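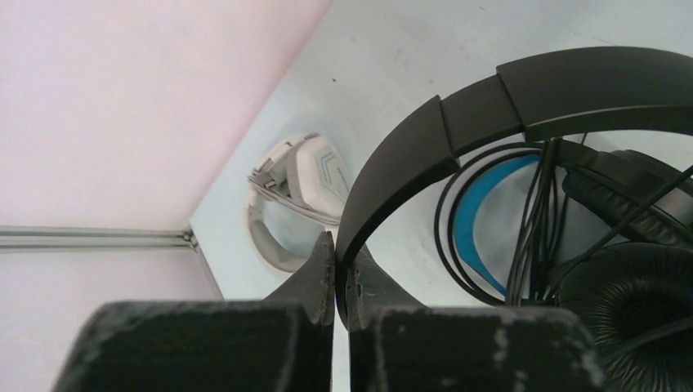

**Figure 3.** Over-ear headphones with a black headband.

## 4. Listening Conditions and Reported Fatigue

### 4.1 Participants and setting

The data in this section come from the spring round of the study, which ran through April at the Grestow call center. Of the 200 employees who were sent the first questionnaire, 63 agreed to keep a daily log and completed it for the full month. All of them worked on inbound calls for at least six hours per shift. Employees on the night desk were left out because their call volume was too low to compare with the others.

Participants used their own choice of over-ear or on-ear headphones with a separate desk microphone. The type was recorded on the first page of the log. We did not ask for brand or price. In the earlier round at Prerano, those two items were skipped so often that they could not be used.

### 4.2 Daily logs

Each log sheet had one line per shift. Participants rated tiredness, ear discomfort, and trouble following callers on a scale from 1 to 6, once before the main break and once at the end of the shift. They also wrote down any time they turned up the volume and left it there for the rest of a call. The logs produced 1,834 usable entries. Entries were dropped when either rating was missing or when the shift had been cut short.

Coding of the free-text remarks was done by Appiah and Frimpong, working separately. Where they disagreed, Agbenyega read the remark and made the final choice. Most disagreements concerned remarks such as "bad line all morning," which can refer to the phone connection, the caller's surroundings, or the floor itself. We kept these in a single category called "line quality" and did not try to split them further.

### 4.3 Background noise

Noise on the floor was not even. Desks near the kitchen corridor and the printer bay were louder than those along the windows, and staff knew this well enough that the window desks were usually taken first. Seating was unassigned, so the same person could appear in the logs under quite different conditions. This helped us, as it allowed comparisons within one person's entries as well as between people.

End-of-shift tiredness was higher on days spent at the louder desks. The difference held for most participants who had worked in both areas. Ear discomfort did not follow the same pattern. It was linked more closely to the length of unbroken wear, and participants who took their headphones off between calls reported less of it wherever they sat.

Trouble following callers rose during the second half of the shift at all desks. Several participants put this down to the callers, who they felt were more impatient late in the day. We have no recordings and cannot check this. Malinowski (see Section 2) noted a similar remark in the interviews at Flaltia, where the shifts started two hours later.

### 4.4 Limits of the spring data

The group that finished the logs may differ from the group that did not. People who already had sore ears or headaches had more reason to take part, and two of them said so in the margins. Hearing was not tested, and participants were only asked whether they had a known hearing loss. Volume changes were self-reported and are likely to be undercounted on busy days, when the sheets were often filled in from memory at the end of the shift.

Section 5 takes up the question of break length, using the same entries together with the shift rosters.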